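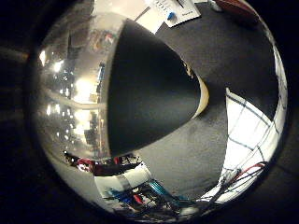

Jul 10, 2019
By Isla Pearce

The town of Pirihi had one bakery for most of the last century, and when it closed people bought their bread at the gas station. Shayne Brunton grew up there and remembers her mother freezing six loaves at a time. She now runs a bread club out of a rented kitchen behind the old feed store, and it has 200 paying members. The work surfaces in that kitchen were picked for wear and easy cleaning, and the whole place has the plain look of a workshop. A broad dark gray surface with a fine mottled texture, like the one in the photo, doesn't show much. Flour is the exception, and Brunton says she spends an hour a day wiping it up.

A bread club works like a farm share. Members pay for a season in advance and pick up a loaf or two each week. They don't choose what they get. The baker knows on Sunday night exactly how many loaves to make, so nothing is thrown out and no one has to stand behind a counter all day waiting for customers.

"I looked at opening a shop," Brunton said. "The rent on Main Street was $2000 a month before I bought a bag of flour. I'd have had to sell coffee and sandwiches and birthday cakes, and I don't want to make birthday cakes."

She started with five members, all of them neighbors. Her first oven was a used deck oven bought from a pizza place that was going out of business, and it took her most of March to learn where the hot spots were. The back left corner still burns things – she puts the rye there, where a dark crust does no harm.

The flour comes from Ismael Rangel, who farms wheat north of town and mills it himself. He used to sell the whole crop to the grain elevator at whatever the price was that week. Now a part of it goes to Brunton and to two other clubs in the county. He grows a hard red variety and a small field of spelt that he calls a hobby.

"The elevator doesn't ask what it tastes like," Rangel said. "She calls me if the dough is slack. Last fall we had rain at the wrong time and she called me four days in a row."

Local flour changes from one harvest to the next, and Brunton keeps a notebook of how much water each delivery takes. Members are told when a new batch starts. Some of them write back with complaints, mainly about the size of the holes.

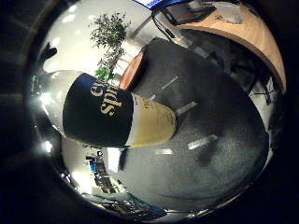

What happens when a member can't pick up a loaf?

The loaf goes on a shelf by the door until noon the next day, and after that it goes to the food pantry at the Methodist church. Members can also skip up to three weeks a season if they send word by Saturday. Brunton doesn't give refunds for bread that was baked and left.

Not every club lasts. Digby Doolan ran one in Dridance, an hour east, and gave it up after two winters. He had more than enough members. His trouble was delivery, which he had promised at the start and could not get out of. On pickup days he baked from midnight to six and then drove until early afternoon. He went back to his job at the school district and bakes for his family.

"I'd tell anyone starting out to make people come to you," Doolan said. "And charge more than you think."

Brunton charges $7 a loaf, up from $6 last year. She lost a few members over it and filled the places from her waiting list within the week. Her next season opens after Labor Day. She is thinking about adding a second baking day – but only if she can find someone willing to start at 3 a.m.

Filed under: Food & Farming / Small Towns

More from this section
The last dairy on Cukent Road
A beginner's guide to buying a used oven
Why the Wirnix farmers market moved to Thursdays
Letters: readers on the price of eggs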